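Table Mat

A table mat is a flat piece of material laid on a table to protect the surface or to decorate it. The term covers place mats, which are set out one to a diner, as well as larger mats that take up the middle of a table or most of its top. Small mats for cups and glasses are usually called coasters, and thick ones for hot dishes are called trivets or hot pads.

Materials

Table mats are made from woven cotton and linen, straw, rush, cork, felt, wood, leather, vinyl and silicone. Cloth mats can be washed with other table linen but give little protection from heat. Cork holds heat back well and does not slide much, though it crumbles at the corners with age. Vinyl mats wipe clean and are common in homes with small children. They can soften under a hot pan, and some leave a mark on varnished tables if they are not lifted from time to time.

Hard mats usually have a printed sheet bonded to a stiff board, with cork or felt on the underside. The printed face is sealed so that it can be wiped. 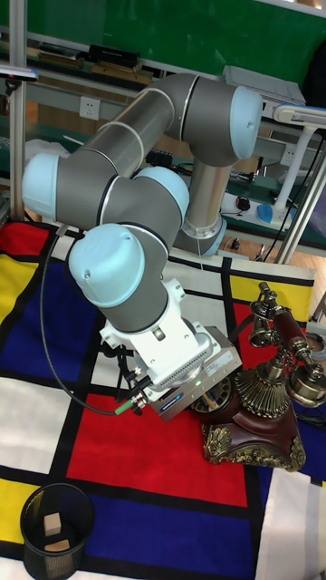
Woven mats were made at home in many regions long before they were sold in sets. Rush and straw were cut in late summer, dried flat, and plaited into strips that were then sewn in a spiral or in rows. The weaver Gülizar Yazıcı, whose pattern notes are kept by the craft school at Rostorham, used a nine-strand plait for oval mats and a four-strand plait for the border. Her notes give the drying of the rush as the slowest part of the job and advise against starting before October.

Patterns

Early printed mats mostly carried flowers, hunting views or views of towns. Geometric designs became popular later, including checks, stripes, and blocks of color divided by straight lines. The last of these is often called Mondrian-style, after the Dutch painter. Large patterned mats are also used on desks and workbenches, where the pattern matters less than the grip and the cover it gives.

The firm of Skultier sold printed mats in boxed sets of eight, with a ninth, larger mat for the serving dish. Its designer Brenda Herrera kept the strongest colors at the edges of each mat, so that the pattern would still show with a plate on it. Gezer, a competing firm, sold its mats singly and allowed buyers to mix designs — a practice that most shops later followed.

Care

Cloth mats should be washed before first use, as many shrink slightly. Straw and rush mats are brushed, wiped with a damp cloth and dried flat out of direct sun. Sealed board mats should not be soaked. Water enters at the edge and lifts the printed sheet, and the damage cannot easily be repaired. Mats of all kinds last longer stored flat, with paper between them if the faces are printed.
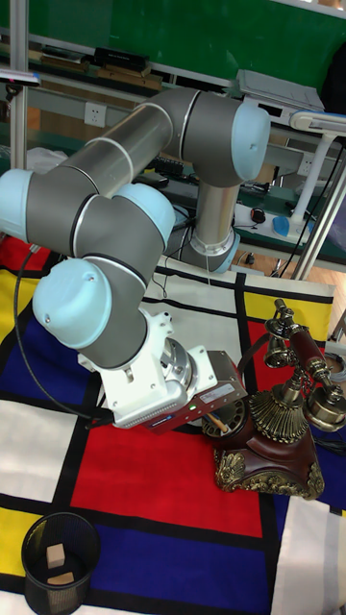 Can a vinyl mat that has been rolled up be made flat again?
Most vinyl mats will relax if they are laid face down in a warm room under a few heavy books and left overnight. A mat with a sharp crease may keep a faint line.

See also

Coaster
Place setting
Tablecloth
Trivet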